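Ticket 2066
Project: Lestadura (student club, sock folding task)
Opened by: club workshop desk, Plaltitz
Status: open, waiting for part
Priority: normal
Tags: gripper, right arm, slipping, calibration

Problem

The sock slips out of the fingers during the lift. It happens with both hand-held grippers, but the right one is much worse. On Sunday we made 33 lifts with the right gripper and the sock fell in 17 of them. The fall comes mostly in the first moment after the fingers leave the table, before the sock is over the bin.

We need this solved before the regional meeting in October, because the folding task gives points only when the sock does not touch the table again after the first lift.

Set-up

Two grippers with parallel fingers, printed in our workshop in black plastic with brass inserts for the screws. Motors and driver board are from the Dellent student kit. Control program is our own, branch "rey-two". Rey is the name of our control program, for those who read this from another club.

Steps already tried

1. Restarted the driver board and the computer. No change.

2. Cleaned the inner faces of the fingers with alcohol and a dry cloth. It became better for a few lifts and then it was the same as before. I think there was some dust from the printing, but dust alone does not explain it.

3. Changed the closing force in the settings from 60 to 79. The sock holds longer, but the motor of the right gripper makes a high noise and the board gives warning "load high". I put it back to 60. Please do not raise this value again without asking in the ticket.

4. Changed the place where we take the sock. Before, the members were taking it by the toe, where there is only one thin layer between the fingers. Now we push the fabric together first and close on the thick bundle, with the cuff inside the grip.

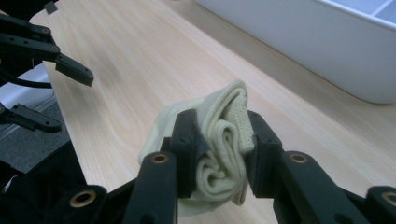 5. Repeated the test with the grip from step 4, force 60, same sock. The result is better with both grippers. The left one had no falls at all. The right one still lets the sock go sometimes, and always in the same way: the fabric turns a little between the fingers and then goes down.

6. Exchanged the two motors, left to right. The fault stayed on the right side. So the motor is good, and I ask everybody to stop blaming it.

7. Measured the gap between the closed fingers with paper strips. On the left gripper the paper is held along the whole finger. On the right gripper it is held at the tip but I can pull it out easily near the base. The fingers are not parallel when they close.

Comments

Reply from mechanics group: Did you check the screws in the linkage? On the first version they became loose after some hours of work, and the finger could turn a small amount.

Reply from workshop desk: Yes, checked after your message. One screw on the right linkage was loose and I tightened it. The gap became smaller but it is still there. I also see that the brass insert behind this screw is not sitting straight in the plastic. Probably it was pressed in when the iron was too cold. I do not want to heat it again while the finger is mounted.

Reply from mechanics group: Then better to print the link new. We can do it on the school printer, but it is occupied until the end of the week by the other team. Which file do you use?

Reply from workshop desk: The file in the folder "link_right", the version with the thicker wall. Please do not take the old one, it has the same name but it is in the archive. I will rename the old one today so that we do not confuse them.

Reply from programming group: While you wait, we could add a second closing step in Rey. The fingers close, wait a short time, then close again a little before the lift. It would help with soft fabric in general. It is not a repair of the finger.

Reply from workshop desk: Good, please put it as an option which is off at the start. I want to test the new link first without it, otherwise we will not know which of the two changes helped.

Current state

Force is at 60. Grip on the thick bundle is now the rule for all members, and I have written it on the sheet beside the table. The right gripper can be used for practice, but not for counting points. When the new link is printed, I will mount it, repeat the paper strip test and then make again 33 lifts, so the numbers can be compared.

Left to do

Print link_right, thick wall (mechanics group)
Press in new inserts with the iron at the correct temperature (mechanics group)
Option for second closing step (programming group)
Paper strip test and new lift test (workshop desk)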